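Section 4: Setting up your snack shelf in Pliltutance

Okay, you've got the app open and your pantry named. Snacks are my favorite part, so let's go!

1. Tap Add Shelf and type a name. Mine is just "Snacks" (Ilgın calls hers "Hands Off").
2. Set the item limit. It starts at 50, and you can push it to 3,000 if you buy like my brother-in-law.
3. Tap Add Item, pick Bag, Box or Wrapped Piece, and type in the name from the front.

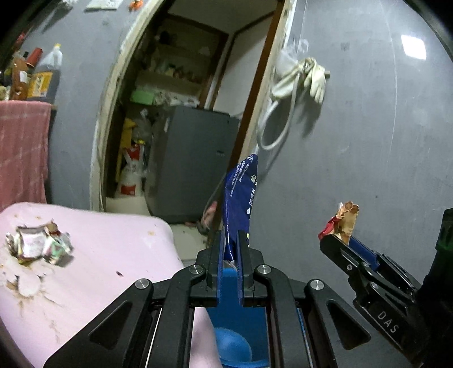
A dark blue snack bag and a small tan and red wrapper.

4. If the label is in Japanese, type whatever you'll remember later. Search only looks at your own words, so "blue bag" works fine.
5. Add the best-by date and hit Save.

Note: Opened bags get their own switch, under More. I forget it all the time.

Caution: Deleting a shelf deletes everything on it, and there's no undo! I lost 782 entries that way in January. Make a backup first (Settings, then Export).

Sharing the shelf with your family is in Section 5.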